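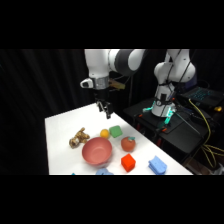 KELLULPORT - Vikley has released Skimgate, a line of white-topped worktables for sorting small toys and household objects. The line goes on sale in May through Katiyar, which handles distribution and spare parts.

Skimgate is intended for toy libraries, donation rooms and similar sites where mixed items are tipped out, looked over and put away by type. The top is plain white with a low-glare finish. Soft toys, balls and dishes are often sorted on the same surface, and a single light color keeps small dark pieces from being missed.

The standard top is 176 cm long and has a rated load of 200 kg. Height is set at the legs with a hex key. The top lifts off for cleaning with mild soap and water; solvent cleaners will dull the finish and are not covered by the warranty.

Vikley recommends one large open bowl per table for loose pieces - placed on the surface and left uncovered, so that round items have somewhere to go before they reach the edge. A muted red or pink bowl stands out well against the white. Plush items should be kept beside the bowl and sorted last.
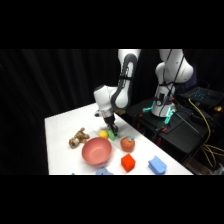

Katiyar added that buyers had asked mainly about balls rolling off during sorting, and that a clip-on edge strip would be stocked from the first delivery. The strip is 57 mm high, fits all four sides and comes off without tools.

The first production run is limited to 500 tables. Orders are taken by Katiyar at its Kellulport warehouse, and tables ship flat with legs, hex key and one edge strip in the carton. Additional strips and replacement tops are sold separately. Dimension drawings and the cleaning sheet are available from Vikley on request.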